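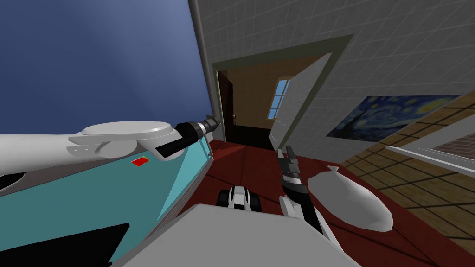

Nermin Değirmenci
Research Product Lead, Savstead

Brekness Household Evaluation Suite
Simulated rooms and scoring tools for two-armed mobile robots

If you have ever trained a policy in one tidy simulated kitchen and then watched it fall to pieces in the next room over, you already know why we built Brekness. It grew out of a research question that Surachet Kongkaew and I kept coming back to over a great many cups of tea: how much of a robot's success comes from understanding the task, and how much comes from having learned one particular room by heart?

Our method is a simple one, and I'm very fond of it. Every task is run in matched sets. The goal and the starting pose of the robot stay the same across a set, while the wall colors, tiles, pictures, doors and small loose objects are changed between runs. You get a score for each set as well as for each run, so a policy that does beautifully in one room and poorly in its siblings can't hide behind a good average (ours certainly tried to!).

The views come from the robot's own side of things, arms and body panel included. We leave the tilt in, too. A level, centered view is lovely to look at, but our early policies leaned on it far more than we liked, and the tilted sets were where we learned the most about them.
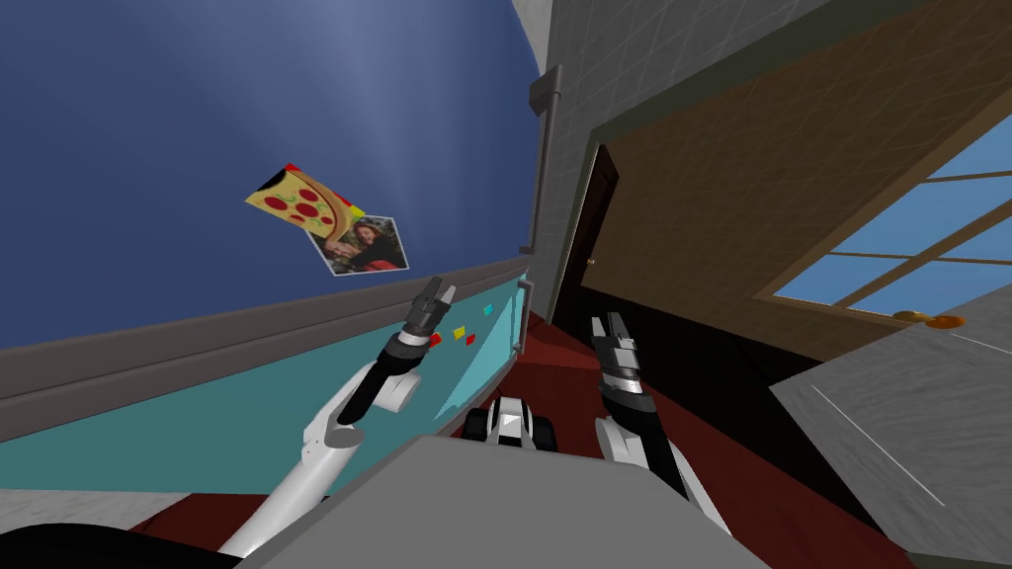 Left gripper at the colored magnets, right gripper held forward over the red floor.

What's in the suite
485 room variations
100 tasks, from small pick-ups to work near doors and windows
3 difficulty levels
1074 recorded reference runs, with joint positions and gripper states
Set scoring and replay viewer

In our own study, the gap between a policy's best and worst room was widest on tasks with small, flat objects and smallest on tasks with large ones. Adding more runs in the same room did very little to close it. Adding more rooms helped a good deal, even when we kept the total number of runs the same, and that held for both of the policies we tested.

Brekness works with the Culeo controller out of the box. If you use Kaewkla for training, the reference runs load directly, though you'll want to set the arm order by hand the first time (left arm first, please, or the replay viewer gets quite confused).

Page updated March 20, 2025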